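Workivside Forums > Home Brewing > Beans, Storage and Roasting

Thread: Freezing beans – is it worth the hassle or am I kidding myself?

galbraith_st_drip
So I've been buying in bulk from a small roaster called Bradmont (their November blend is my weakness, I'll admit it) and I can't get through a bag before it starts tasting like cardboard. My sister-in-law freezes everything. Bread, butter, ginger, and yes, coffee. She says I should split the bag the day I get it and put most of it in the freezer. My dad says freezing ruins coffee and always has. Who's right? I drink one big mug in the morning and sometimes a small one after lunch, so it's not like I'm flying through the stuff.

PadmaR
Your sister-in-law is right and I will die on this hill. I've been freezing in 200 gram packs for years. Squeeze the air out, seal it, write the roast date on it, done. Take one pack out the night before, let it come up to room temperature while it's STILL SEALED, then open it. People who say freezing ruins coffee are usually opening the bag cold and getting moisture all over the beans.

kdoherty
Gonna disagree a little here. I tried the freezer thing all last winter and the coffee was fine, but it wasn't any better than just buying smaller bags. If you're one person drinking one mug a day, why buy 999 grams or whatever at a time? Get the 300 gram bag and finish it. I know it costs more per cup. I also know I've thrown out enough stale coffee that the "savings" were pretend.

PadmaR
That works if you live near a roaster, Kathleen! I pay shipping on every order, so small bags are out for me.

galbraith_st_drip
Shipping is my problem too. They charge the same for one bag as they do for four, so guess what I do.

junhao_d
What are you keeping the open bag in? That matters way more than the freezer question in my opinion. I went through a whole phase with those vacuum canisters with the pump on top and the seal died on both of them. Now I fold the bag over and clip it, and it tastes the same to me. I'd also keep whatever you're using away from the stove. Mine used to live on the shelf right over the burners and I wondered for months why everything tasted flat.

The other thing is to stop guessing how much you need for a day. I measure out tomorrow's beans the night before and leave the bag closed in the morning. Glass is nice for this if it's only overnight. I wouldn't keep beans in it for a week on a sunny counter.
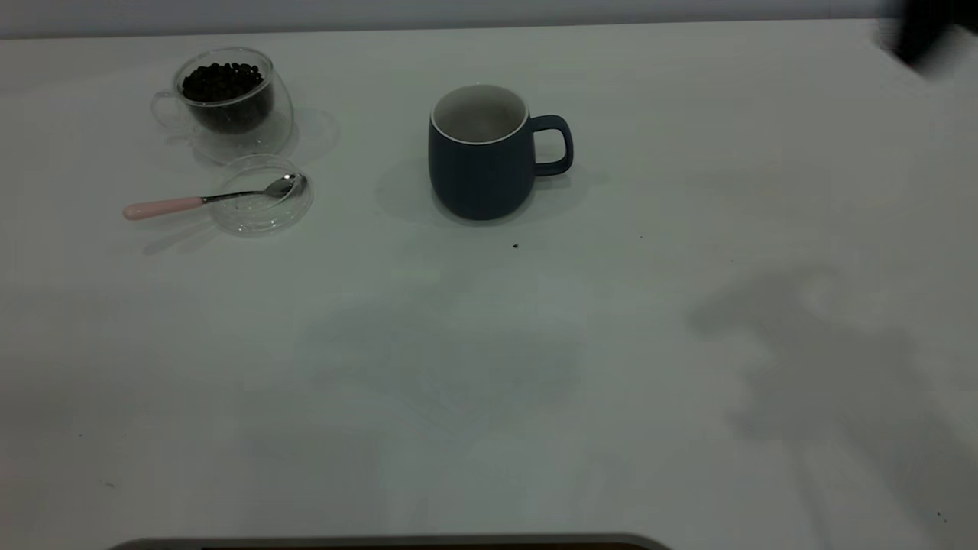
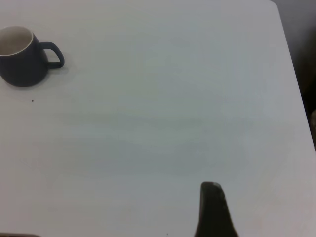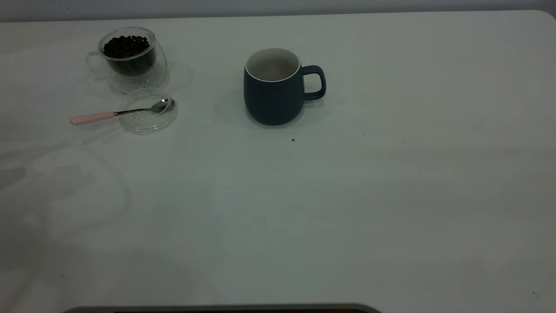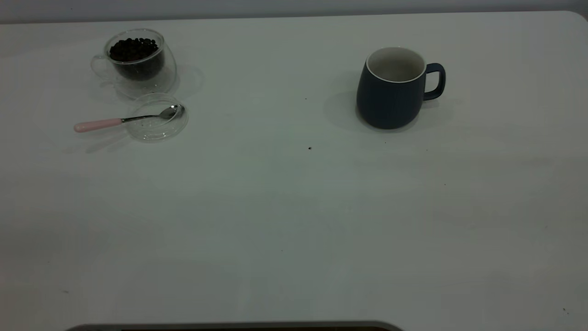 Beans in the double-walled glass, and the gray mug in the second one.

siobhan_c
Ooh I like those double-walled cups. I had a pair and I'm down to zero, they do not survive my sink.

Can I ask a dumb question though? Doesn't measuring the night before mean the beans sit out for hours? I thought air was the whole enemy.

junhao_d
Not dumb. Overnight as whole beans is nothing. Overnight GROUND, I'd notice. If it bothers you, set a saucer on top.

kdoherty
I'd notice overnight whole. Well, I think I would. I haven't done it blind.

PadmaR
You would not notice, lol. Do it blind and report back.

kdoherty
Fine. My husband can pour, he loves having a secret. Give me until Tuesday.

shona_g
Coming in from the decaf corner to say decaf goes stale so much faster and the freezer saved it for me. I had basically given up on evening coffee. Same deal as Padma, small packs, leave them sealed until they're warm. The only time I got burned was when I reused a bag that had held frozen onions. Please don't do that. I drank the whole pot out of stubbornness and I still think about it.

galbraith_st_drip
Oh no, the onions! My freezer currently has a very open bag of shrimp in it, so I'd better deal with that first.

Okay so what about grinding straight from frozen? I've read that some people do this and say the grind is more even.

junhao_d
I do it now and then with my hand grinder (it's a Sidix, nothing fancy). It's harder to crank, for sure. More even? Maybe. I couldn't tell you from the cup. If you go that way you want single doses, so you're not opening and closing one big cold bag.

PadmaR
I tried it and the static was unreal, chaff all over the counter. Went right back to thawing. But my kitchen is super dry in winter, so yours might behave.

siobhan_c
One drop of water on the beans before you grind! Stir with a spoon handle. It sounds silly but it fixed the static for me completely.

kdoherty
Okay, reporting back. Four cups, poured by my husband while I stood in the hallway. Two from beans left out overnight and two from the bag. I got one right. ONE. Two of the wrong ones I was very confident about, too.

PadmaR
I'm being so nice about this right now, please appreciate it.

kdoherty
Appreciated. I'm still buying small bags.

galbraith_st_drip
Ha, okay, I'm sold on trying it. Split the new order last night, most of it into the freezer, one pack in the cupboard. Shrimp has been moved to a box with a lid. I told my dad and he said he'd bring his own coffee when he visits. Shona, which decaf do you get? I might add a bag to the next order while the shipping's the same anyway.

shona_g
The Bradmont one is decent if you like it dark! Go a touch finer on the grind than you would for the regular.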